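Oficina > Guias de montagem > Bancada de dois braços > 4. Ajuste das garras

Este site usa cookies para lembrar em que passo você parou. Ao continuar a leitura, você concorda com isso. [Aceitar] [Preferências]

4. Ajuste das garras e primeira pega

Esta seção supõe que os dois braços já estão aparafusados no trilho, que a fonte está ligada e que você resistiu à tentação de pular a seção 3. Se não resistiu, volte. O parafuso que sobrou na sua mão era de lá.

O roteiro vale para a bancada Clurgate montada em casa ou na oficina compartilhada, com o controlador Yammine na versão 2 ou posterior. Quem usa a versão 1 tem a nossa solidariedade e o apêndice B.

4.1 Antes de ligar

1. Tire da superfície tudo o que o braço possa alcançar e você não queira ver arremessado. Xícaras entram nessa categoria.
2. Verifique a folga do cabo de cada punho. Com o braço todo esticado, o laço ainda deve ficar frouxo.
3. Limpe a superfície com pano seco. Álcool, só nas pontas dos dedos da garra.
4. Deixe o botão de parada ao alcance da mão. Da sua.

CUIDADO: nunca segure o elo do braço para "ajudar" durante o movimento. Ele não entende a gentileza e o motor do ombro tem mais paciência do que o seu pulso.

4.2 Zero e abertura

5. Abra o painel do Yammine e escolha o braço esquerdo. Zere a garra fechada, sem nada entre os dedos.
6. Abra até o batente e salve. Repita no direito. Os dois valores não vão coincidir, e tudo bem — braços montados numa tarde de Monday com chave emprestada raramente são gêmeos.
7. Ajuste o limite de força em 400, na escala do próprio painel. Acima disso a madeira mole fica marcada; muito abaixo, o bloco escorrega no meio do caminho.

4.3 Pega com blocos de madeira

8. Espalhe blocos retangulares entre os dois braços. Podem ser lisos, pintados ou gravados, desde que caibam com folga na abertura.
9. Leve uma garra até um bloco, com os dedos dos dois lados, e feche devagar.
10. Confira a pega na câmera do punho e também na câmera fixa. Uma delas sempre sabe de algo que a outra não viu.

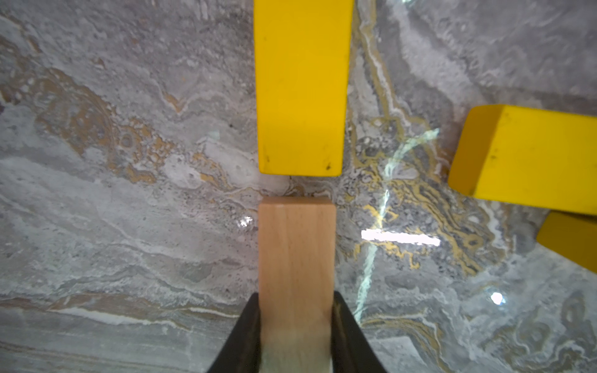
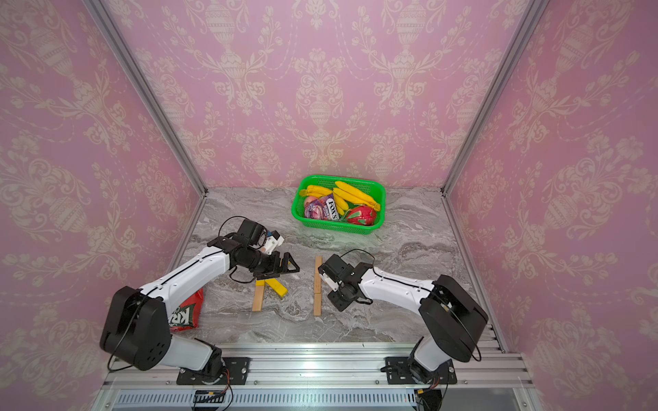
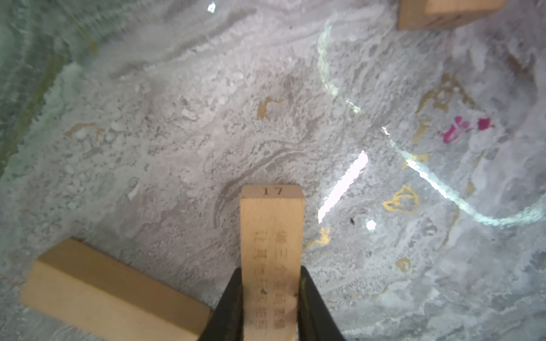

Blocos de madeira na bancada: duas vistas do punho e, entre elas, a da câmera fixa.

11. Levante o bloco devagar, espere até contar 4 e devolva-o ao lugar. Se ele girar entre os dedos, a pega está alta ou baixa demais; procure o meio do comprimento.
12. Troque de braço e repita. Só depois tente os dois juntos, começando com um bloco para cada um. Disputa pelo mesmo bloco é assunto da seção 6, que trata de colisões.

NOTA: superfície polida e lâmpada de teto formam uma dupla desagradável. O reflexo pode confundir a detecção de bordas, sobretudo nas câmeras do punho. Mude a luminária de lugar antes de mexer na exposição. Se nada resolver, uma folha de papel vegetal diante da lâmpada custa pouco e deixa a oficina com ar de consultório.

NOTA: superfícies estampadas funcionam, mas refaça a calibração de cor toda vez que trocar a estampa. O Yammine não tem gosto, tem limiares.

4.4 Se algo der errado

Erro 3425: garra sem resposta. Em geral é o conector do punho. Desligue, encaixe até ouvir o clique e ligue de novo. Desligar vem primeiro na frase de propósito.

O bloco cai ao subir: limpe as pontas dos dedos e repita o passo 7.

Os dedos fecham tortos: a placa Imex do punho foi montada invertida. Todo mundo monta invertida uma vez. A seta aponta para a ponta da garra, embora o desenho da embalagem sugira o contrário.

O braço treme parado: reaperte a base no trilho. Se continuar, reduza o ganho do ombro um ponto por vez e anote o valor original num papel que você não vá usar de rascunho.

Ao terminar, salve o perfil com um nome que faça sentido em junho. "teste_final_novo" já está em uso na oficina de Flatalville, em várias versões.

Comentários (4)

parafuso_sobrando: O meu dava 3425 direto e o conector estava perfeito. Era o cabo, partido por dentro perto do laço. Sugiro incluir.

mdf_e_cola: Força 400 marcou meus blocos de balsa. Baixei até parar de marcar e segue firme.

bancada2: A seta da placa Imex. Perdi um sábado inteiro nisso. Obrigado, com atraso.

lixa220: E o apêndice B, sai quando? Pergunto pela versão 1, que ainda respira aqui em casa.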